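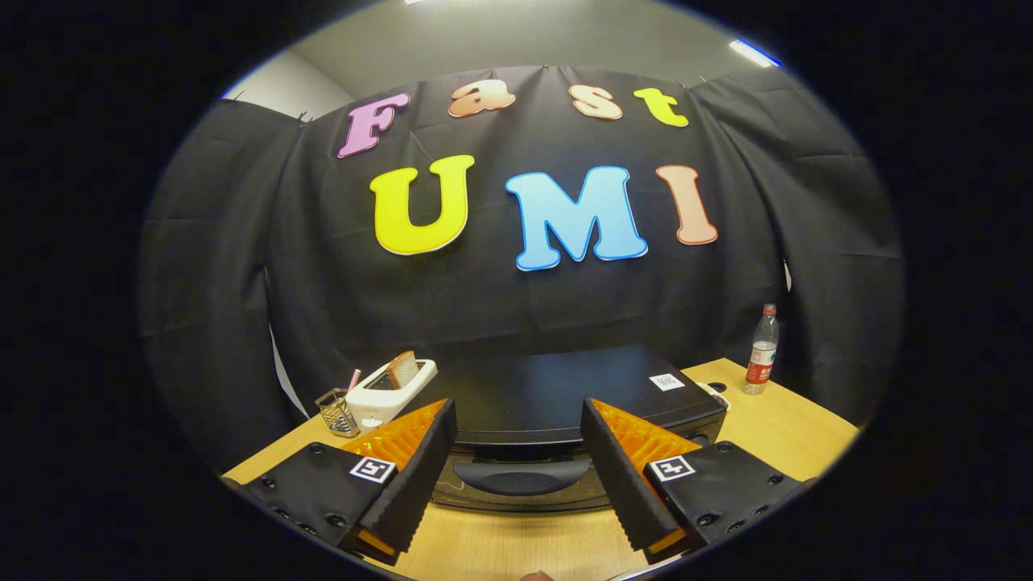 Page 2 of 6

Bench walk-through before purchase, kitchen tasks station
Losdale site, 01/11/2024

I've filled this in as I went round, so the comments are mine and some are longer than the box allows. Sorry to whoever types up the budget. Marks are OK, FIX or HOLD (HOLD means don't spend on it yet).

2.1 Bench top clear of anything not needed for the task – FIX
Toaster, the big black appliance, utensil holder and water bottle all share the one bench. I'd like drinks off it, full stop. A drink shelf is cheap and can come out of petty cash, no quote needed.

2.2 Cords and plug ends – FIX
There's a small white thing beside the black appliance that looks like a plug or cable end. I've put down a cable tray and two switched outlets. Please price these before the arm, because the arm's mounting plate decides where the tray can go and I don't want to drill twice!

2.3 Hot appliances near fabric – HOLD
The black curtain with the foam "Fast UMI" letters hangs behind the bench. Lovely colours, and I'm keen to keep them, but I want 60 cm between any heating appliance and cloth before we sign for anything that runs unattended. Either the bench comes forward or we buy a flame-retardant curtain. Drorketti quoted $1484 for the curtain, fitted. Moving the bench is free, so guess which one I've pencilled in.

2.4 Gripper fingers – OK for hand-held use, HOLD for the arm
The orange sections are fine for bread and handles. I've no heat rating on paper from Hakow yet, and I won't order spares until I do. Budget line stays open till January.

2.5 Markers on gripper housings – OK
One on each side. Add a wipe-down to the weekly list, crumbs get everywhere.

2.6 Shiny surfaces and lighting – FIX, low priority
The top of the black appliance throws back the room light. Try a matte cover or a different lamp position before anyone asks for a better camera. I know somebody will ask.

2.7 Emergency stop – HOLD
Not in the Bhattacharjee package as quoted, it's listed as an extra. I've moved it to the must-have column. No stop, no purchase order.

Re-check 2.2 and 2.3 once the bench position is settled. Page 3 covers storage and chargers.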